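Bin Picking at Histik: Automation and the Work of the Packing Hall
Student project report, submitted 2021-09-29

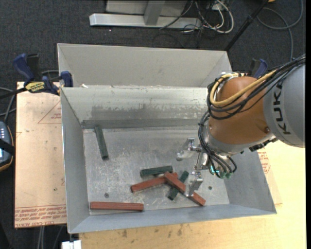

Reading time: 2 minutes

1. Background
Histik supplies wooden and plastic spacers from its plant in Brerkonport. Until March, all parts were sorted by hand from open bins. The company then began trials of a robot cell, known on site as Gretetti, and agreed to let our group study its effect on the staff.

2. The task
Blocks lie in a metal bin at whatever angle they land, and some rest across others. A person separates two crossed pieces without thinking about it. The arm must choose one block and a way to grip it – and leave the rest where it can still reach them.

3. Findings
We interviewed 24 employees and observed 1,302 picks. Staff reported less bending and fewer sore wrists. Several missed the conversation at the old sorting tables, where two people had always worked side by side. Operators now spend much of the shift watching the cell and clearing stops, and many felt the training for this was too short.

4. Recommendations
Operators should rotate between the cell and final inspection. Training should include practice with at least 200 picks under supervision – at present there is no set minimum. Pay grades for the new duties remain under discussion and were outside the scope of this report.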